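Ticket 86: right arm stops while reaching for a mug

Since Wed 6 November the right arm goes into protective stop when it moves to the mug tree. The log shows error 38 on the wrist joint. The left arm works without problem.
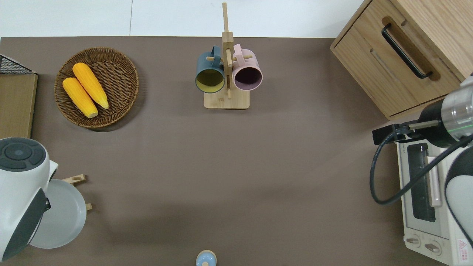 I restarted the controller and made the speed lower, but the fault came back after nine cycles. Please tell me if I should send the wrist to you.

Friederike Sperling

Recent tickets
Plustance: gripper does not close
Presodbridge: lost connection at start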